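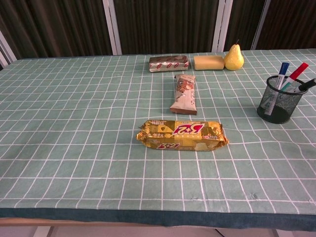 A snack bar and a pear on the green check cloth.

Snack Table: Questions and Answers
Updated in January by Precious Fourie

What is the snack table?

It is a self-serve table in the Mnguni reading room at Brerach. Anyone using the room can take something from it. There is no sign-up and you do not need a card.

When is it set out?

Every weekday at 3 p.m. On Wednesday the homework group uses the room, so more food goes out that day. If the table is bare when you get there, ask at the desk. There may be more in the kitchen.

What does it cost?

A snack bar is 80 cents and a piece of fruit is free. Pay into the tin at the desk. We can't take cards for amounts this small. Children in the homework group don't pay for anything.

How much can I take?

One bar and one piece of fruit per person. After 4:30 whatever is left is open to everyone, and you can take seconds.

Can I bring food to share?

Yes, if it fits one of these:
Whole fruit with the skin on. Apples, pears, bananas and oranges all work.
Bars or crackers in a sealed wrapper with the ingredients listed.
Unopened boxes of raisins.

We can't accept home baking or cut fruit. Drop food off at the desk before 2:30 so it can be checked and rinsed. Please don't put it on the table yourself.

Do you check dates on wrapped food?

Yes. Bars that come in multipacks often have the date only on the outer box. If you are donating these, leave them in the box or write the date on a slip of paper. We don't put out anything past its date.

Is anything nut free?

Some of it is, but we can't promise that the table is. Wrapped bars sit next to whatever else is out, and people handle them. If you have an allergy, ask at the desk for a sealed item from the separate bin in the kitchen. The ingredient lists are kept in a folder next to the bin.

Are the pears ripe?

Usually. We buy them hard and leave them in a paper bag in the kitchen. Press lightly next to the stem. If it gives a little, the pear is ready to eat. Yellow skin alone doesn't tell you much, and some kinds stay green the whole way through. If you get a hard one, take it home and keep it on the counter for a day or two. Please don't put it back after you have bitten it. This has happened.

Why stand the pears up?

They bruise where they lie against each other. Standing on the base with a gap between them, they last through the afternoon. A pear that won't stand can go in the bowl.

Where can I eat?

At the two long tables near the entrance, or outside on the steps. Please don't eat at the computers or in the armchairs. Library books should be closed and moved to the side first.

What about the tablecloth?

The green cloth with the white grid wipes clean. Use a damp cloth and a drop of dish soap. Don't use the spray from the bathroom cupboard, as it leaves the surface sticky. Don't iron it. Fold marks go away on their own after it has been on the table overnight.

The darker green border goes at the front. If it is hanging lower at one end, pull the cloth straight before the food goes on.

Can I move the curtains behind the table?

Please leave them closed while food is out. The afternoon sun comes in on that side and softens the bars. The brown panels catch if you pull them from the bottom, so if you do need to open them later, hold them at shoulder height.

Where does the trash go?

Wrappers go in the regular trash. The foil-type ones are not accepted in our recycling. Cores and peels go in the lidded bucket, which Ojārs Luik empties for the Plukutow garden plots. Take stickers off the fruit first.

How do I help with setup?

Come to the desk 15 minutes before the table opens. You will be asked to wash your hands, wipe the cloth and bring the food out from the kitchen. Clearing up is at 5:00 and takes less time than setup. Children may help if an adult stays with them.

Who do I ask about something not listed?

Ask at the desk, or leave a note in the box marked Snack Table. Precious reads the notes on Wednesday.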